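Keeping the garment cell running at Prumville

Mattes Fröhlich starts his shift by pushing the cables about. He looks after the two-arm garment cell at Clulano's workshop in Prumville, and before he switches anything on he takes hold of each cable and moves it by hand.

"I want to feel that it slides," he says. "If it drags at the wrist, the arm will drag it 500 times before lunch and then you have a break inside the sleeve. You can't see a break like that. You get a fault that comes and goes."

He came to the job from a packaging firm in the Sauerland, where the machines were bigger and, in his words, "much less fussy". The cell at Prumville handles clothes on a flat table, and most of his work is in the last few centimetres of each arm.

"Fingertips wear. Screws at the wrist work loose. I check those every morning with the power off, then I run both arms slowly to the middle and watch how the tips meet."
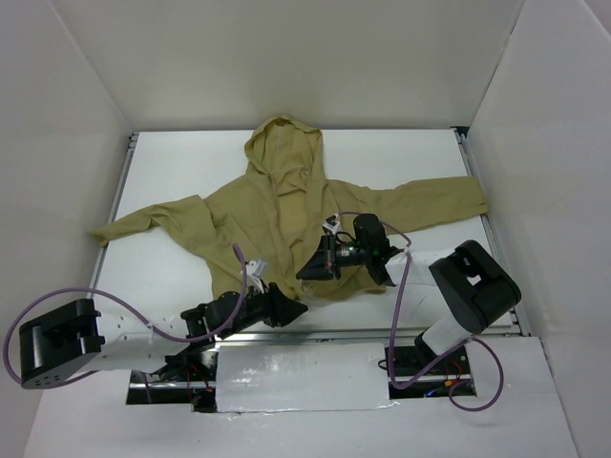 The Prumville cell with a hooded jacket on the table and both grippers near the hem.

Fröhlich leaves the cables with plenty of slack. An earlier set was tied down close to the arms and lasted until March. "It looked very tidy. Then fault 607 came up on the right side, over 13 times in one shift, and I cut all the ties off."

The table gets wiped down between batches. Lint is the main trouble, he says, and zips are the next. "A zip pull scratches the surface, and after that the cloth catches in the same place every time."

When an arm has been taken off and refitted, he sets its zero position again and teaches the table corners afresh. That takes him two hours if the bolts go back in without a fight. He doesn't use the saved values from before the repair.

A second cell is due to go in at the Jillside site. Fröhlich has asked for more room behind the arm bases. "At the moment I do the connectors by touch, lying on my side. I'd like to be able to get a torch in there."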